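Subject: Re: [stustley-residents] Dishes and glasses for the April dinner
From: Randa Haddad
Date: Mar 22, 2019

Hello everybody,

I answer below to Nabil, and then I add some points of my own. Sorry for the long message, but I prefer to write it one time and not in six pieces.

Nabil Abou Jaoude wrote:
> Dear neighbors,
> I talked to the rental place in Tondthorpe. For plates, glasses and
> cutlery for 120 people they ask 572 in total, and this includes the
> delivery but not the washing. If we return things dirty there is a
> fee on top, and the lady could not tell me how much it is.
> Last year we used paper plates and Joelle was carrying garbage bags
> until midnight. I do not want this again.
> Can we decide before the end of the month? They hold the order only
> if we pay half.
> Also, who has the key of the small kitchen now?
> Nabil

Nabil, thank you for calling them. The key is with Rami Chamoun, in building 2. He is home after 6 in the evening, please do not ring earlier because he sleeps after his shift.

About the price, I think 572 is too much for us. When we did the dinner at Doststead, before many of you moved here, every family brought its own plates and forks, plus a few more for the guests. It worked well. Some people were afraid that their things would be lost, so we put a small piece of colored tape under each plate, one color for each floor. At the end I had one fork too many and it is still in my drawer, if somebody recognizes it (it has a flower on the handle).

So my proposal is that we bring our own plates and cutlery, and we rent only the glasses. Glasses are the thing that most of us do not have enough of, and they break in the bags. Nabil, could you ask for a price only for glasses? If they have a minimum order, then maybe also the big serving dishes.

For the washing, we need to be more organized than last time. The sink in the small kitchen is narrow and two people cannot stand there together. I suggest that each table scrapes its plates into one bin, then each family takes its plates home and washes them there. Only the serving dishes and the pots stay in the kitchen.
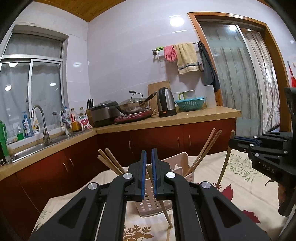
The tables are a different question. Dima Tarawneh counted 9 folding tables in the basement, but she says that one has a leg that does not lock. I would not put it outside. It can stay against the wall inside and hold the bread and the fruit, with the bad leg to the wall side. Dima, if your brother can look at it before April, even better.

For the food, I have this until now:

Joelle Khalaf - lentils with rice, two big pots, and the salad
Rami - chicken, he needs somebody with a second oven
Dima - stuffed grape leaves, and a tray without meat
Me - the yogurt, the pickles, and a cake if I have time
Nabil - bread from Karaki

Nabil, please order the bread early. The last time we asked Karaki on the same morning and they gave us what was left, half of it with thyme and half without, and the children took all of one kind.

We still miss desserts and something hot for the people who do not eat meat. If you want to cook, please write the dish and the number of portions. "I will bring something" is kind, but then we have five potato salads. And please put a paper next to your dish with what is inside, especially nuts and sesame. The little boy on the third floor of building 2 cannot have sesame at all, so his mother asked me if there can be one small table where nothing contains it. I said yes for all of us, I hope this is fine.

One more thing about the music. It should stop at 10 this time. The family with the new baby did not complain, they are very polite, but their windows are exactly over the yard.

If you do not agree with the plates idea, please write it here to the list and not only to me, so Nabil can see it too before he pays anything.

Thank you and good evening,
Randa

_______________________________________________
stustley-residents mailing list
To leave the list, send an empty message with the word "unsubscribe" in the subject.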